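The Visitors' Register

The Skustholm Residence opened its training kitchen to the public on 2026-05-23. By order of the Director, every guest was to sign the register, surrender any umbrella, and refrain from addressing the equipment.

The equipment had been supplied by Vekora under an agreement signed the previous December. It had since completed 3,369 practice tasks, of which the Director spoke warmly in his remarks. He did not speak of the residents, eight of whom had put on their good shoes and taken the front row without invitation.

The Deputy Director read the program aloud. The arm would attend to a small package on the cutting board. It would do so at its own pace. Guests were asked to hold their applause until the green card was raised, and to consider any delay a part of the demonstration.

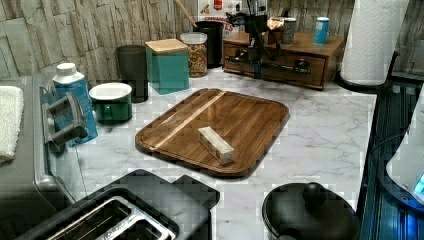 The training kitchen at Skustholm, with the package on the cutting board.

The arm came down in front of the little chest of drawers and stopped. The room was quiet enough that the Deputy Director could be heard turning her page, though there was nothing on the other side of it.

"It is thinking," said the Director.

"It is looking at the cereal," said the oldest resident, who was 93 and had run the kitchen of a railroad hotel until her hands would no longer allow it. "I would be, too. Who put the cereal there?"

The Director explained that the jar had been placed in accordance with the floor plan. The resident replied that she had fed 2,000 people in one weekend without a floor plan, and that a cook needed room for the elbows. The technician from Vekora wrote this down. The Director observed him doing so and wrote something down as well.

A question period had been scheduled for the end of the visit. By general agreement it was moved forward. The residents wished to know whether the arm could open a jar of pickles, whether it worked on Sundays, and whether it minded being watched. The technician answered the first two questions with care. To the third he said that he had not been asked that before, and that he would refer it to his office.

The oldest resident rose, with permission, and walked to the counter. She folded her hands behind her back, as she had once required of new kitchen staff, and bent toward the black rods and joints.

"Take your time, dear," she said.

The Deputy Director looked for the rule against this, found it, and closed the program over her thumb. Then the arm began to move, and the green card was still lying on her chair.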